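Tasora Szenenpaket Küche, lohnt sich das?

nadov_k
Hat jemand das Küchenpaket von Tasora im Einsatz? Laut Anbieter bis zu 700 Varianten aus Arbeitsplatte, Fronten, Boden und Geräten. Ich brauche es für Greifaufgaben mit einem Einzelarm, Training komplett in der Simulation, Test später am echten Gerät.

Maximiliano Marín
Läuft bei uns seit September. Import problemlos, Gelenkgrenzen sauber gesetzt, Kollisionskörper der Schränke brauchbar. Schubladen und Türen sind artikuliert, die Reibwerte allerdings überall identisch. Die muss man selbst streuen.

crăciun_sim
Brauchbar finde ich übertrieben. Flache Objekte auf der Platte zittern bei 90 Hz Physikschritt sichtbar. Support schreibt: Schrittweite verkleinern. Dann verdoppelt sich die Rechenzeit. Für den Preis erwarte ich ordentliche Kontaktparameter.

Maximiliano Marín
Kann ich nicht bestätigen. Welche Solver-Iterationen? Voreinstellung ist 4, damit zittert es bei mir auch. Mit 9 ist Ruhe.

crăciun_sim
Stand auf 4. Teste ich. Dokumentiert ist das nirgends.

nadov_k
Und im Vergleich zu Brarkbridge?

Stela Ciobanu
Hatte beide in der Testlizenz. Brarkbridge hat die bessere Physik, aber wenig Abwechslung bei den Materialien. Tasora umgekehrt. Wenn die Policy über Kamerabilder läuft, würde ich Tasora nehmen und die Kontakte nachziehen.

crăciun_sim
Sehe ich anders. Texturen tausche ich an einem Nachmittag aus, Kontakte nicht.

Stela Ciobanu
Kommt auf die Aufgabe an. Bei mir liegt ein dunkelroter, flacher Quader auf dunkel marmorierter Platte, nah an der vorderen Kante der Kücheninsel. Da entscheidet der Kontrast, ob die Erkennung überhaupt anspringt.

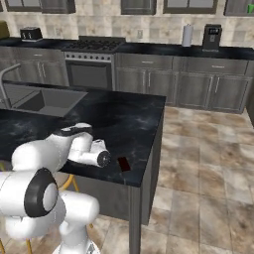 Die Beleuchtung variiere ich zusätzlich pro Episode, das geht in Tasora nur über das Skript, in der Oberfläche fehlt der Regler. Wer das Skript will, kurze PN.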